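Ticket 498: Smart lamp in bedroom drops off the network
Opened by: So-yul Myung
Assigned to: Kelly Dantas
Status: Waiting on part

July 29, 2023
Customer reports the Okov bedside lamp shows as offline in the Levska app after some 40 minutes. Power cycling brings it back. Router is in the hallway and the other devices stay connected.
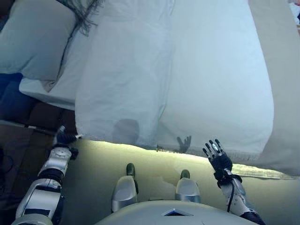
Asked the customer to check the firmware version and the signal reading in the app. Firmware is current. Signal is fine at the bed and weaker near the closet. The customer first blamed the bedding for blocking the signal, but a white sheet like the one hanging over the mattress makes no difference to Wi-Fi. I ruled that out and moved on to the lamp settings.

Step 1: Turned off band steering on the router. Lamp still dropped.
Step 2: Removed the lamp from the app and added it again. Same result. 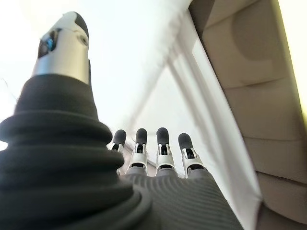

Step 3: Gave the lamp a fixed address outside the DHCP range, ending in 200. It stayed up overnight, then dropped twice the next morning.
Step 4: Swapped power adapters with the lamp in the guest room. The fault moved with the adapter — the lamp itself is good.

Replacement adapter ordered from Sriwong, expected in August. Leave ticket open until So-yul confirms.

KD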